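Ceren 机械臂是怎样拿东西的

适合九岁以上的小读者

Ceren 是一套可以放在书桌上的机械臂，由 Zurkbridge 公司出售。学校可以买，家里也可以买。这篇文章讲它由哪些部分组成，怎样看见东西，怎样把东西夹起来，还有哪些事情它做不好。

盒子里有什么

打开盒子，最上面是一本说明书，下面是分成小袋的零件。零件一共222个，其中很多是螺丝和垫圈。每个袋子上都有编号，先装一号袋，再装二号袋，照着编号往下装就可以。装的时候最好有一个大人在旁边，有几颗螺丝很紧，小朋友的手劲不够。

装好以后，机械臂分成四个部分：底座、大臂、小臂和手腕。手腕的前面装着夹爪。夹爪有两根手指，都是黑色的，面对面站着，可以张开，也可以合拢。

底座要固定在桌子边上。说明书里画了夹子的位置，一定要拧紧。手臂伸出去的时候，重量都在前面，底座松了会翻倒。

关节和电机

你弯一下胳膊，胳膊肘那里会动，这个能动的地方叫关节。机械臂也有关节。你的关节靠肌肉来拉，机械臂的关节靠电机来转。

电机通上电就会转。可是电机自己转得很快，力气却不大，所以每个电机旁边都有一组齿轮。小齿轮带着大齿轮转，大齿轮转得慢一些，力气就变大了。你骑过能变速的自行车，爬坡的时候换到轻的一挡，脚要多蹬几圈，车走得慢，但是能爬上去。道理是一样的。

每个关节里还有一个小零件，叫编码器。它的工作是报告关节转到了哪里。闭上眼睛，你也知道自己的手是举着还是放下。机械臂没有这种感觉，要靠编码器告诉它。

手腕上的眼睛

Ceren 的手腕上有一个小摄像头，朝着夹爪前面看。手臂往哪里移，摄像头就跟着往哪里移。

为什么要把摄像头装在手腕上呢？你可以做一个小实验。把一块橡皮放在桌子上，站远一点看，再把脸凑近看。凑近以后，橡皮变大了，上面的小字也能看清了。装在手腕上的摄像头也是这样，夹爪越靠近东西，看到的东西就越大。另外，它能同时看到自己的两根手指，程序就可以比较手指和东西之间还差多远。

这样装也有麻烦。手臂移动得快，拍到的画面就会糊。你坐在车上对着窗外拍照，近处的树会变成一条一条的，就是这个原因。画面糊了，程序就不容易认出东西的边。解决的办法很简单，让手臂慢一点，或者停一下再看。

还有一点要注意。摄像头离桌面很近的时候，只能看到一小块地方。大的东西常常只能看到一部分，程序要把手臂抬高，才能看到整个东西。

程序在做什么

控制 Ceren 的软件叫 Ndung'u，要装在电脑上。打开以后，屏幕左边是摄像头的画面，右边是一排积木块，每一块是一个动作，比如“向前移动”“张开夹爪”“合拢夹爪”。你把积木块按顺序拼起来，按下开始，手臂就照着做。

夹一个东西，最少要这几步：

第一步，张开夹爪。
第二步，移到东西的上方。
第三步，往下降，让东西进到两根手指中间。
第四步，合拢夹爪。
第五步，抬起来。

顺序错了就不行。如果先往下降，再张开夹爪，手指可能会压在东西上面。很多小朋友第一次拼的时候会忘记第一步，忘了也没关系，按停止，改好再来。

程序里还有一块叫“看一看”的积木。放上这一块，手臂会先用摄像头找东西，再决定往哪边移。没有这一块，手臂只会走到你写好的位置，东西挪开了它也不知道。

哪些东西好夹，哪些东西难夹

木块最好夹。它有平平的面，手指一合就贴住了，不会变形。

软的东西要难一点。毛绒玩具和皱起来的包装袋，一夹就会瘪下去，夹爪要多合一些才能夹住，合得太少，抬起来的时候会滑掉。

钥匙也难。一串钥匙有圆环，有金属片，每次放到桌上，样子都不一样。金属还会反光，亮的地方在摄像头里是一片白，程序看不清楚边在哪里。夹钥匙的时候，可以试着夹圆环，也可以试着夹最厚的那一片。

又大又平的东西，比如盘子和大盖子，从上面夹很难。夹爪张到最大，也可能没有盘子宽。可以夹它的边，不过边夹住了，另一头会往下沉。

太重的东西也不要夹。Zurkbridge 在说明书里写着，Ceren 最多能举起895克。装满水的大水壶比这个重，不要拿来试。

在哪里练习

Nenden 是专门给 Ceren 配的练习课，放在软件的“课程”一栏里。前面几课只教移动，不夹东西。后面才开始夹木块，再后面换成家里常见的小物件。每一课做完，可以保存摄像头录下来的画面，回头看看手臂在哪一步走偏了。

桌面的颜色也会影响结果。浅色、没有花纹的桌面比较好，东西放在上面容易看出来。如果家里的桌布有很多图案，可以先拿开。灯光要均匀，不要让台灯直直地照着金属的东西。

安全的规矩

手臂在动的时候，手不要伸进去。夹爪夹到手指会疼。

长头发要扎起来，袖子太长要卷起来。

桌子旁边不要放水杯。

想停下来，就按底座上的红色按钮。按下去以后电机就不转了，手臂可能会慢慢垂下来，所以要等它停稳再去碰。

用完以后先关掉软件，再拔电源。

要多少钱

一套 Ceren 的价格是3,000元，包括机械臂、摄像头和软件。Nenden 的前几课不另外收钱，后面的课要单独买。电脑要自己准备。这个价钱不便宜，买之前可以问问学校的科学教室有没有，有的话先去试一试。

它的优点是零件结实，拆开以后还能再装，积木程序也容易看懂。缺点是说明书里的字太小，有几张图看不清楚，还有电机的声音比较响，晚上用会吵到别人。

试一试

如果你有机会用到 Ceren，可以找一件软的东西和一串钥匙，放在浅色的桌面上，让两样东西挨得近一点。先不要合拢夹爪，只让手臂慢慢移过去，看看摄像头的画面。你能看清钥匙的边吗？手臂动得快和动得慢，画面有什么不同？如果只想夹其中一样，夹爪应该先往哪边移？把你的想法写在本子上，再用积木块拼出来。
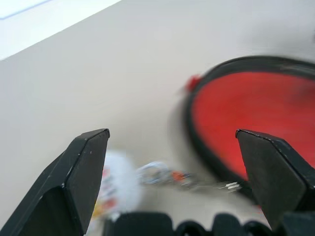
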